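**Progress report to Gallex, second period**
Project: Fluvska manipulation work, Drisstead site
Prepared by: Abrehet Sisay
Date: Sep 27, 2019

Dear Ms. Bühler,

With this report I inform you about the work since the last payment, and mainly about the open day which we held at Drisstead. You asked in your last letter that we write more about the visitors and less about the software, so I have tried to follow this.

## Open day

We received 46 visitors in the day. They came in groups, and each group stayed with us for one demonstration and then for questions. Sixteen of the visitors were from the technical college, the others were mostly neighbors, small business owners and their children. Ashraful Weerasinghe welcomed the groups and Afaf Srour was at the controls the whole day. I myself wrote down the results and the questions.

For the demonstration we used common things and no test blocks with special markers. Our first plan was to use only the boxes from the spring trials. Shafiq Pramanik proposed to change this, and I was against it at the beginning, as common things are more difficult and we had only two weeks to prepare. In the end we agreed to use a mixed set, with things that are long, things that have a cable, and things with a shiny or uneven surface. These are also the three groups where our numbers were weakest in the first report.
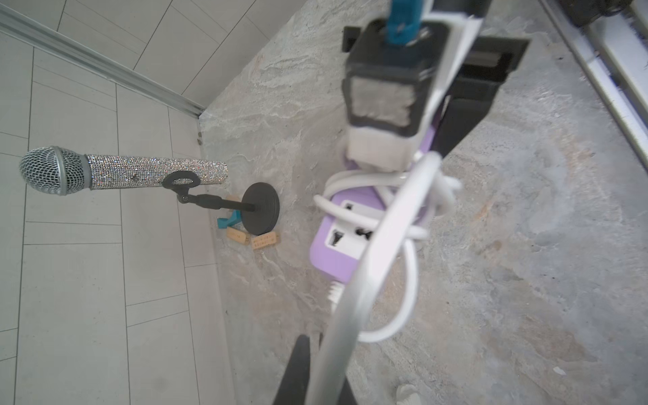

*Wrist camera view during the work with the power strip. The microphone on its stand is at the left.*

The power strip was the object most people asked about. A cable changes its shape each time the arm moves, and the planning does not know where the cable will be in the next moment. We ran seven attempts with it in front of visitors. Five were completed without help. In one the grip was lost, and in one Ms. Srour stopped the arm by hand when the cable came close to the wrist joint. No damage was made to the arm or to the power strip.

The microphone was the favorite of the children because of its rhinestones. For us it is interesting for the same reason, but less pleasant: the small reflections disturb the depth reading, and the gripper often closed too early. We do not yet have a good answer for this. Mr. Pramanik is testing a lower light setting and I will report the result next time.

## Questions from visitors

The most frequent question was about the speed. Many people said the arm is slow, and they are right. We explained that the speed limit is set by us for the days with guests, and that normal work goes faster. Two visitors from a repair shop asked if they can bring their own parts for a trial. We said yes and will arrange it in October.

A teacher from the college asked for a written description of the safety stop. We did not have one which is easy to read, only the manual. Mr. Weerasinghe is writing a short version now.

## Difficulties

The replacement finger pads from Işık came later than promised, so we worked the open day with the old pads. I believe this has some influence on the lost grip, but I can not prove it from one case.

The screen for the visitors was also too small. The people in the back row could not see the wrist camera picture, and they had to come forward one after another.

## Next period

- Repeat the cable trials with the new pads
- Trial with the parts from the repair shop
- Short safety text for schools
- Bigger screen, if the equipment line allows it

The budget table is sent separately by Ms. Srour. We are inside the plan, except for the transport line, where I ask for your approval to move the remaining sum from printing.

With kind regards,
Abrehet Sisay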